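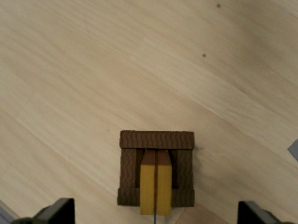

Ombridge has made portable audio gear in the same low building for most of its life, and in February it opened the doors for an afternoon. I went along with a group that was mostly retailers and a couple of reviewers. We signed in at three, handed over our bags, and got a lanyard and a pair of foam earplugs each.

Loan Lương runs the assembly side and took us around first. The company does not mould its own cabinets any more. They arrive finished from an outside supplier, and what happens on site is the fitting of drivers, batteries and boards, then testing. The main line was building the Huerta, a mid-sized Bluetooth speaker that replaces last year's model of the same name. The old one had a rubber flap over the charging port that tore off in a lot of people's backpacks. The new one has an uncovered port with a gasket behind it, and Lương said most of the service returns on the old unit had been that flap.

Output on the day was set at 432 units across the two shifts. She was happy to answer questions about that but would not say which stores had ordered them.

Testing takes longer than assembly. Each finished speaker goes into a padded cabinet and plays a sweep from low to high, which you can feel through the floor at the bottom end. Anything that buzzes comes out and gets opened up on a side bench. The day's rejects were stacked there with bits of green tape on them, and the usual fault was a loose wire touching the back of the cone. A dab of glue fixes it.

After that we were passed on to Jocelyn Wong, who looks after tuning. Her listening room is small and very dead, with thick curtains on every wall and a couch that had clearly come from somebody's house. She played us the Huerta beside the Evudex, the cheaper one, at matched volume. The Evudex held up well on voices and radio. On anything with a bass line it thinned out, and at full volume it sounded strained. The Huerta had more weight and stayed tidy until the last couple of steps on the dial. I would still not call it loud enough for a big backyard.

Wong tunes with a laptop and a microphone, then spends a week with the speaker in her own kitchen before she signs off on it. She told us the first version of the Huerta sounded good in the lab and boomy on a countertop, so the bass was pulled back by 3 decibels.

The last stop was a meeting room with coffee, a tray of date squares and a prototype called the Clurnico. It is a clip-on speaker meant for handlebars or a pack strap. We could hold it but not switch it on. It weighs about 200 grams and the clip is stiff — too stiff to work with gloves on, I thought, and I wrote that on the feedback card. No price yet, and no colour options beyond grey.

Parking is at the back of the building and the entrance is poorly marked, so follow the delivery signs. The tour finished just after 5, and our bags were waiting at the front desk.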